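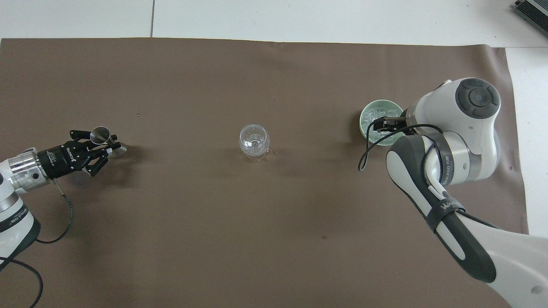 Marcelle Picard thinks I am blaming the wrong part. Her note in the margin of my last entry says the cable on the jigger side is fine, that I should leave it alone, and that whatever is drifting is drifting because we keep re-teaching from a cold start.

Maybe. I have heard the cold start theory before, and it had a different culprit that time.

**Tovside cell, Sep 25, 2019**

Counter read 1,103 cycles when I powered up. Last full check was at 355, so we are well past the interval we wrote on the card, and I don't believe the interval anyway. It was copied from the Boven manual, which assumes a cell that does one thing all day. Ours gets a new pour routine every time Botano changes its mind.

Complaint as logged by Maxence: jigger arrives low and to one side of the glass, worse in the afternoon. No numbers with it. "Worse" compared to what, I asked, and he said compared to the morning.

What I did, in order:

- Both arms to home, power off, left for the length of lunch, power on. Base rings green on both.
- Jogged the jigger arm to the taught point above the glass and checked against the pin gauge. Off by almost 7 mm sideways. Height was fine, so "low" was either imagined or comes from the grip.
- Repeated warm, after running the ice routine for an hour. Same error, as near as I can read the gauge. So much for cold start. (Marcelle, yes, one day only. I'll do it again.)
- Checked the bowl arm against its own taught point. Good. I had half hoped it would be off too, which would have pointed to the table.

So it is one arm or one grip. The arm's own position readout says it is exactly where it was told to be. It would say that.

Next the cables. The loop down from the gripper is what I have been complaining about since early September. If it's tied too short it tugs at the wrist near the end of the travel, and if it's long it drags over the paper and can catch the foot of the glass. I put the tie back one notch and ran the full path at creep speed with my hand near the stop. No tugging that I could feel. Measured again: no change whatsoever. I am recording this in full so that Marcelle can enjoy it.

The strap on the upper link is a separate matter. It had crept toward the joint. Moved it back and put a pencil line on the link at its edge. If it has left the line by the next check, we'll know.
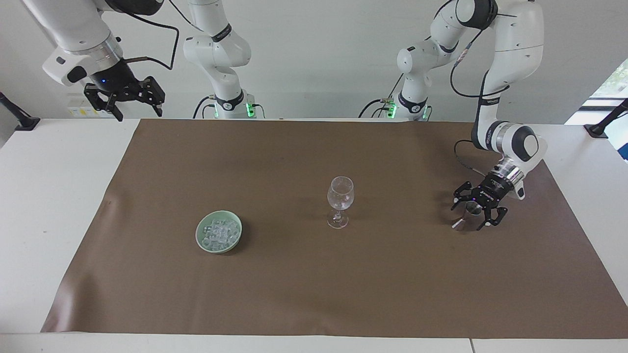 *Tovside, both arms at the table. Jigger in the left gripper.*

Grip next. The jigger is a bad thing to hold and I said so when it was chosen. It is a pair of cones joined at the small ends, so flat fingers only get a decent hold near the waist, and if they close a bit high or low the whole thing tips. I closed and opened on it with the arm parked, over and over, setting it back in the fixture by hand each time. Left to itself it sits straight. Nudge the fixture toward the window and the jigger comes up tilted, and the tilt puts the lip off by nearly all of the error on the gauge.

Then I looked at the fixture. One of the screws turned with my fingers. Nothing in the log about it, and the check card has no line for it either. I tightened it, re-ran, and the lip came in close enough that I would pour from it.

I am not calling this fixed. A loose screw explains a sideways error. It does not explain why it should get worse in the afternoon, unless the fixture walks a little with each pick and somebody squares it up each morning without writing it down. Maxence says he "may have straightened it." Please write that down next time, even if it seems like nothing.

**Paper.** It curls at the left side and has some wrinkles along the edges. The vision check from Boven is supposed to ignore that. I don't trust it with a clear glass on brown paper in the first place, and with daylight coming in from the window even less. Ran the glass finder with the blind up and with the blind down. Found the glass both ways, 9 tries each, which surprised me. I still want the sheet changed and taped flat before Botano come.

**Bowl.** The gripper takes it by the rim. Leblanc's finger pads are advertised as good for glazed ceramic. They hold, but I lowered the lift speed on the full bowl and intend to keep it there. Maxence wants the old speed back for the demo. I would want to see it run full of ice for a whole afternoon first.

Still to do:

- thread lock on the fixture screws, all of them
- add the fixture to the check card
- repeat warm/cold on the pin gauge, same points, Marcelle reading the gauge this time
- check strap against pencil line
- ask Leblanc whether the pads come in a V shape for the jigger (expecting a brochure)

Left the cell powered down, jigger back in the fixture, tie at the new notch. Please don't re-teach anything until the gauge has been read again.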